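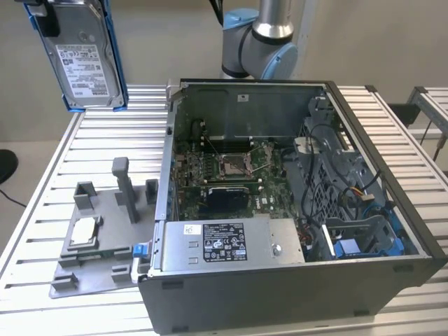 What comes out of an old office tower

The big black desktop that sat under so many desks is now worth more in pieces than it is whole. Offices clear them out by the pallet, and a good share end up at small shops like Graltus, which takes in 62 machines in an ordinary week and strips most of them on the bench.

The work is slow to learn and quick to do. The tower goes on its side, the side panel comes off, and you are looking at everything that matters. On an older Dell the parts you are meant to touch are often blue. That includes the slot clips down the rear and the handles on the drive bays, and it saves a newcomer a fair bit of poking about.

Memory comes out first. The latches at the end of each slot push back and the stick lifts up. Next is the processor, and here people tend to rush. A thin lever holds the metal bracket down over the chip, and it has to be released and swung clear before anything is lifted. The chip should come straight up, held by its edges, and be set down with the metal lid facing the ceiling.

An empty socket needs looking after too. Graltus puts a plastic cover over any board it plans to sell, as one bent contact can write it off. Boards with good sockets go on the shelf for $24. The rest are sent to Savchuk, a metals recycler that pays by the kilogram and doesn't much care what shape they are in.

Power supplies are a harder sell. Many are cut to suit one maker's case, so the buyer is usually somebody with the same tower at home and a dead unit in it. The label on the housing carries the ratings, and it is worth reading before you drive across town. The shop tests each supply under load for 26 minutes and won't open one for repair. The capacitors inside can hold a charge well after the cord has been pulled.

Cables cause more grief than any other part. The red, yellow and black power leads get threaded through the drive cage at the factory, and pulling on them from the wrong side can tear a connector off its wires. The better way is to unplug every end first and feed the bundle back out a bit at a time.

The bare case is the last thing left, and it is mostly steel. Stukano, a community workshop nearby, takes some and turns them into parts drawers and planter boxes. Others go to Trindis, where they are flattened and baled.

Anyone wanting to try it at home needs a No. 2 Phillips screwdriver, a clear table and a few jars for the screws - label the jars.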